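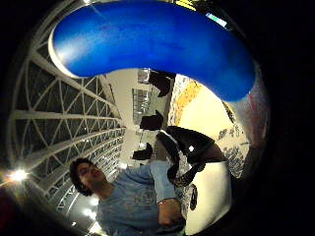 How to Restring a Classical Guitar Without Crying on It

Posted July 31, 2021 by Yayra Issahaku

Nylon strings don't come with a ball on the end. Steel strings do, and so steel-string players get to spend their evenings playing. We get to spend ours learning knots. I put off my first string change for so long that the bass strings had gone the color of an old doorknob, and when I finally did it I tied the bridge knots wrong and the high E shot past my ear at bedtime.

I've gotten better. I can do a full set in 36 minutes now with the radio on, which won't impress anybody in a guitar shop but is a fair target for a kitchen table.

What you need

A set of classical strings. Normal tension if you don't know what you want. I use the Prilatov mediums, which are cheap and sound like it for the first day and then settle down nicely.
A string winder. The plastic kind is fine. Mine is a Clonham with a chip out of one corner.
Wire cutters or old nail clippers. Your spouse's good scissors are a bad idea for reasons the bass strings will demonstrate.
A folded towel to go under the neck.
A piece of stiff card, such as a cereal box panel.
A tuner.
A soft cloth.

Before you start: are you sure it's a classical guitar?

Look at the bridge. If the strings loop through holes and tie back on themselves, carry on. If they disappear into the top under little pegs, you have a steel-string guitar and you want a different page. Please don't put steel strings on a classical. The neck and top weren't built for that pull, and the repair bill will be more than the guitar.

Step 1. Take off one string

One. I know people who strip all six at once to clean the fingerboard, and it's fine on most guitars. But if you leave the others on, you have five correct examples of the knot right in front of you, and you'll be glad of them.

Start with the low E. Slack it off with the winder until it flops around, unwind it from the roller, then push the loose end back through the knot at the bridge. Don't cut a string while it's at full tension. It's loud, and it tends to go where your face is.

Step 2. Protect the top

Slide the cereal box card behind the bridge, between the strings and the wood. The end of a new string is sharp, and if a knot slips, the tail will take a small bite out of the finish. My guitar, an elderly Zenenard with a cedar top, has three of these bites. I've stopped pretending they were there when I bought it.

Step 3. Tie the bridge end, bass strings

Feed the string through its hole from the sound hole side, so that a few inches stick out toward the bottom of the guitar. Some bass strings have one floppy end where the winding is looser. Keep that end for the headstock and tie with the firm one.

Now bring the short end back up over the bridge block, pass it under the long part of the string, and bring it back on top of the block. Tuck it once under the loop you've just made. Pull the long part with one hand and the tail with the other until it all snugs down.

The tail has to finish on the back side of the block, past the rear edge, pinned down by the string. If it's pinned on top of the block, it will look right, hold for about 10 minutes, and then let go. This is the single thing that matters on this whole page, so read it again if you were skimming.

Step 4. Tie the bridge end, treble strings

Same as above, but the plain nylon is slippery, so tuck the tail under the loop three times before you tighten. Last tuck on the back side, same as before. On the high E you can tie a small stopper knot in the very end of the tail first. Purists dislike it. Purists are welcome to come over and find my E string for me.

Step 5. The headstock

Turn the roller until the hole faces straight up. Put the string down through the hole, bring the end around the roller and under itself, and hold it there while you start winding. You want the string coming over the top of the roller. If it comes from underneath, the peg will turn backward compared to its neighbors, and you'll go the wrong way every time you tune for the life of the string.

Leave a little slack before winding. Two or three turns around the roller is plenty for a bass string, a couple more for a treble. Aim the turns so the string runs as straight as it can from the nut and doesn't rub against its neighbor or the wood of the slot.

Step 6. Bring it up to pitch, more or less

Tune it to somewhere near the note and move on to the next string. Don't fuss. It will be flat again before you've found the next packet.

Repeat for the other five. I go low E, A, D, then high E, B, G. Ebenezer Wumbei, who taught me, goes straight across, and we've agreed not to discuss it.

Step 7. The long wait

New nylon stretches. Then it stretches some more. Tune up, play a scale, tune up. You can speed things along by lifting each string gently away from the fingerboard near the twelfth fret and giving it a small tug, then retuning. Gently. You're persuading it.

Expect two or three days before the trebles will stay put through a whole piece. Don't change strings the day of a recital. I did this once in February and played an Atinga study to a roomful of patient parents, in a key that was new to all of us.

Step 8. Trim

Once things have settled, clip the tails at the bridge to a quarter inch or so. Leave them long and they buzz against the top, and you'll spend an hour blaming a fret. Trim the headstock ends too. The bass ends are fine wire and they do find fingertips.

If something's wrong

Buzz on one string only: check the tails first, then make sure the string is sitting all the way down in its nut slot.
String keeps going flat after a week: the knot is slipping. Slack it off and retie it.
Pings while tuning: the string is catching in the nut. Rub a soft pencil in the slot.
Same string breaks at the same place twice: there's a sharp edge there. Have a repair person look at it before you buy a third one.

Write the date on the empty packet and keep it in the case, so you can see how long the last set was on. My last one had been on for 200 days.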